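Workshop notes, February

The two-arm build at Clusberg is moving again. Kha Võ and Orathai Panyasiri have fitted the second gripper, and both arms now share one white table. We replaced the old power supply, which was too weak when the two arms lifted together, and Kha wrote a new start routine that takes roughly 105 seconds.

The hard part now is soft material. Cloth does not stay where the program expects it - it folds, and then the wrist camera sees mostly cloth. Orathai is testing slower closing speeds for this reason. If you have scraps of dark fabric at home, please bring them to her shelf.

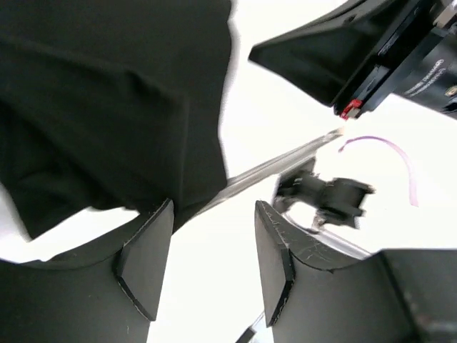 Black fabric and a clear plastic rod at the white table, from the wrist camera.

Ximeng Xu will show the wiring at the next open evening, at 7 p.m. Please tell him before if you want to try the controls.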